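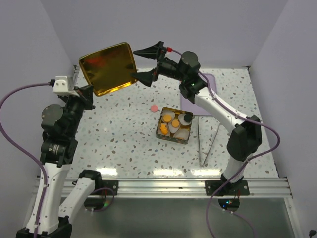 Gold-colored tin lid, rounded corners and all.

Monday, by the Utville Kitchen Drawer

I never throw out a cookie tin! Wash it by hand, dry it right away (rust starts in the seams) and line it with parchment.

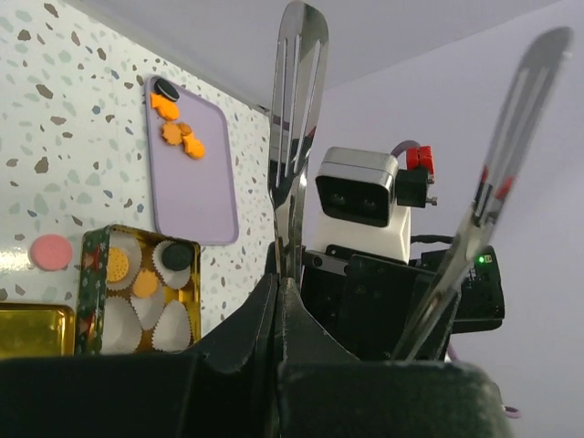 Slotted spatulas, stainless steel.

Long tools go in a crock by my stove, handles down. Drawers just jam.

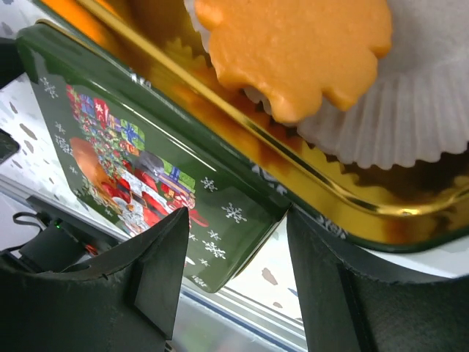 Santa, gifts and snowflakes on green.

Holiday tins get my cookie cutters, plus 300 or so cupcake liners I bought in September and may never finish.

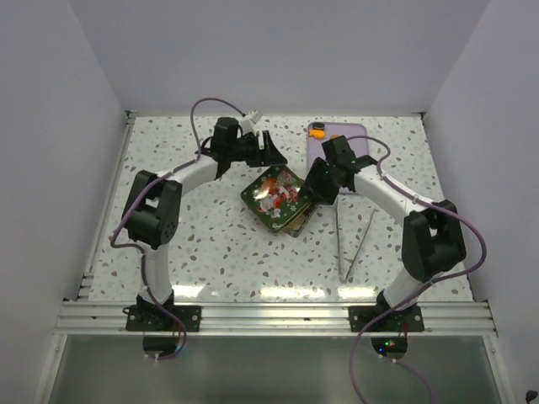
Oh, and label the bottoms. Lids get swapped in my house constantly.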